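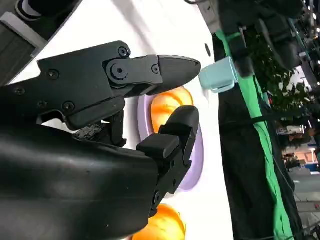
Popular Music and Broadcasting
Handout 6: How a broadcaster selects a song
Course teacher: Kornél Szalai

Please read this handout before the seminar on Tuesday. The seminar begins with the Kerekes case, so bring your copy of the score table.

1. What is a national selection?

A national selection is a procedure by which one broadcaster chooses one song to represent a country or a region. It can be internal, which means that a small group inside the company decides, or it can be open, which means that songwriters send their work after a public call. In this course we speak mostly about the open form. There are also mixed forms, for example when the singer is chosen internally and the audience chooses only the song.

2. The stages

An open selection usually has four stages: the call, the first listening, the shortlist and the televised final. The call must state who can enter, how long the song may be and if it may have been published before. This last point causes more disputes than any other. In the Resgate selection, which we studied last week, a song was removed after the shortlist was announced, because its refrain had been used in a radio advertisement.

The first listening is normally done without names. In the Winel selection there were 1097 entries, and 937 of them remained after the formal check. The others were too long, had no lyric sheet, or arrived when the call was already closed. Each remaining song was heard by two listeners, and by a third one if the two did not agree.

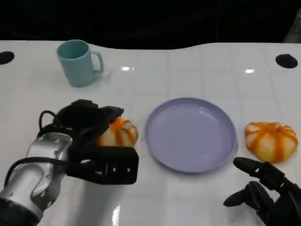 Page last changed: December, K. Szalai

3. Jury and public vote

When there are two groups of voters, their results must be brought to the same scale. There are two common methods. In the ranking method, each group puts the songs in order and the first place receives a fixed number of points. In the proportional method, each song receives a share of the points equal to its share of the votes.

Suppose that the public has 500 points to give and the method is proportional. A song with 40 per cent of the telephone votes receives 200 points. With the ranking method the same song would receive only the points for its place, and it would not matter if it won by a large or a small distance. Broadcasters who want a clear public favourite - and a more dramatic end of the programme - usually prefer the proportional method.
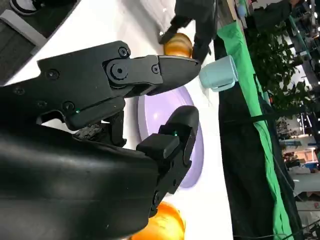

What happens if two songs finish with the same total?
The rules of the selection must say it in advance. Most often the song with the better result from the public goes first, but in the Serkari rules the jury result decides.

4. Preparation for the seminar

Calculate the Kerekes final again with the ranking method and write down which places change. Then read the Serkari rules, part two, and mark each sentence where the word "may" is used and where "must" would be safer. Half a page of notes is enough. Handwritten notes are accepted, but please write clearly.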